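The Packing Room at Kitgate - a small gallery

Welcome, and thank you for stopping by! These pages have grown a good deal since we put up the first one in February, and I still get a little thrill when somebody writes to say they found us by way of a parcel slip. This time I wanted to stay with the least glamorous part of the work, the bagging of small parts, which takes up more of our days than you would ever guess from the outside.

An ordinary month brings around 1,000 small orders through the room, most of them for the Meireles and Muststead lines, and nearly every one of them ends up on a white tabletop at some point, next to a bag with its mouth folded back. 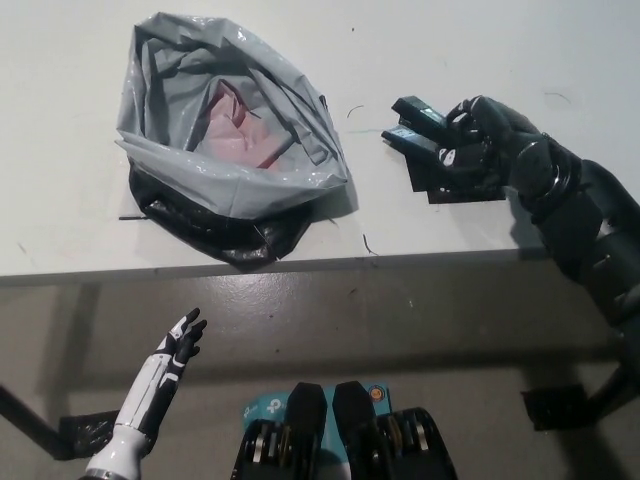
Kitgate Small Parts & Packing - Bench Team

A gray bag turned well down at the top, with something pink and crumpled lying in the folds, and across from it a little black part over the square black pad. I am fond of that dark rim along the bottom of the bag, and of how a white table shows up every stray fiber (we do wipe them down, I promise, and they do come back).

Ignacio Cifuentes taught me to fold the mouth of the bag outward before anything goes in. It feels fussy for the first 16 bags or so, and then your hands simply do it, and you find yourself folding back the bread bag at home as well. He also likes the pad kept square to the edge of the table, and I have stopped arguing with him over it.

The Jikalov order was the longest we have had on the benches - 433 pieces, all of them small, and all of them wanting a bag of their own. Ezequiel Sotomayor kept the tally sheet for that one and has it pinned up over his desk, coffee ring and all.

More pictures will go up once I have sorted through the ones from the shelving side of the room, where the labels are being redone. If you are after a spare part, please put the order number in your note, as it saves us a good long hunt through the drawers.

Page last updated 12 Sep 2018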